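Sesix Household Handling Project
Progress report to the Majali Fund, second reporting period
Prepared by Magdy El Sherbiny, project lead

Summary

We are on schedule for three of the four work packages and behind on the fourth. The library of demonstrations for everyday table-top tasks now holds 807 accepted recordings against a target of 700 for this stage. The arm at our Brandham workshop is running policies trained on the first part of that library. The delay is in work package 4 (cables and connectors), and most of this report deals with it. We are not asking for a change to the budget total, but we would like to move a small sum between headings, as set out near the end.

Work package 1: hand-held tool

The second version of the hand-held gripper was finished in April. It has the same fingers as the gripper on the arm, so what a person does with the tool can be passed to the arm without much correction. The first version had a trigger that tired the hand after half an hour or so of steady use. The new one has a longer trigger and a lighter spring, and people are willing to work a full morning with it.

We had one recurring fault. The markers on the finger plates tell the software how far the gripper is open, and on two of the tools they had begun to lift at the corners. When that happens the opening width jumps about in the recording and the whole demonstration has to be thrown away. We have changed the adhesive and added a check at the start of each session, in which the operator opens and closes the fingers fully and the software compares the reading with the known travel. The fault has not come back.

Soft finger pads wear faster than we had allowed for. We are now changing them every 300 demonstrations, whether or not they look worn, and have written this into the session sheet.

Work package 2: demonstrations in ordinary rooms

The agreement asks for recordings made outside the workshop, in rooms as people keep them. We have now worked in 23 rooms: homes, offices, two reading rooms and a staff kitchen. Operators are told to leave the table more or less as they find it. They may move something that is likely to be broken, and nothing else.

Jihad Rawashdeh runs the sessions and trains the operators. His training session has come down from a full day to a morning. The part that people find hardest is slowing down. A person picking up a small object tends to close the hand while it is still moving, and a policy trained on that kind of movement will often close too early. Operators are now taught to bring the fingers to either side of the object, stop for a moment, close, and then lift. Recordings made this way are a little longer but many more of them pass review.

Review is done by a second person who was not at the session. The most common reasons for rejection in this period were:

Tracking lost when the tool was turned towards a bare wall or a window
Fingers closed before they were properly on either side of the object
Operator's free hand used to steady something
Session started without the opening check

The third of these was a surprise to us in its frequency. It happens without people noticing, and mostly with light objects that slide. Jihad now asks new operators to keep the free hand in a pocket for the first hour.

Work package 3: running on the arm

The arm in Brandham has been running pick-and-place policies since the start of the period. Cups, boxes, books lying flat and closed containers are handled well enough that we have stopped adding demonstrations for them. Books standing on edge are still unreliable. The arm also still hesitates when two objects of the same colour touch each other, and we think this needs more varied recordings more than it needs any change to the model.

Remote control of the arm, which we had planned as the main way of showing it new tasks, has turned into a back-up. It is slower, and the operator cannot feel when something catches. We keep it for correcting the arm: when a run goes wrong, the operator takes over from that point and the correction is stored with the run. This has been a good use of the Fuvonow control station bought in the first period, and we intend to carry on with it.

Work package 4: cables and connectors

This is where we are late. The task is stated simply in the agreement: take hold of a charger, seat it in a power strip or remove it, and leave the surrounding leads undisturbed. We had assumed that it could be taught in the same way as the other tasks, with more recordings. That was too hopeful, for two reasons.

The first is that a cable moves when the charger moves. A lead that stands up and arches over from the plug will swing across the view of the camera on the tool, and it pulls on the charger a little as it does so.

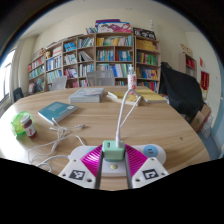
The second is that the loose part of the lead matters as much as the part near the plug. If it is tangled with others, lifting the charger drags the rest across the table, and a charger that was gripped squarely can twist in the fingers. On a clear bench in the workshop this hardly ever comes up. On a table with books, jars and bottles on it, it comes up often, and those are the tables the project is meant to serve.

We have made three changes. Operators now record the grip and the pull as separate stages, with a short pause between them, so that a poor pull does not cost us a good grip. They are asked to take the charger by its two sides, low down and close to the strip, where there is less room for it to tip. And we have begun to vary the lie of the cable on purpose between recordings, while leaving everything else on the table alone.

Gripping is coming along well under the new method. Removal is at an early stage and we do not yet have enough trials on the arm to report a figure. Seating the charger has not been started on the arm. We now expect to deliver removal by the end of the next period and seating in the one after it, a slip of one period against the original plan. The other work packages do not depend on it.

Staffing

Jihad has moved from three days a week to full time on the project, as agreed. The part-time reviewer post is filled. We lost one operator to other work and have trained two more.

Spending

Spending is within the total for the period. Travel is under budget, as several of the rooms were close to Brandham. Consumables are over, entirely on account of finger pads. We ask the Fund's agreement to move the unspent travel money to consumables for the remainder of the year.

Next period

Work package 2 will continue at its present pace, with more recordings of standing books and of touching objects. We will bring the arm to one of the two reading rooms for a week of trials, subject to the owner's insurance – the paperwork is with them now. Under work package 4, Jihad will set aside two mornings a week for cable sessions until removal is ready to be measured. A short written note on the removal trials will be sent to the Fund when they are complete, ahead of the next full report.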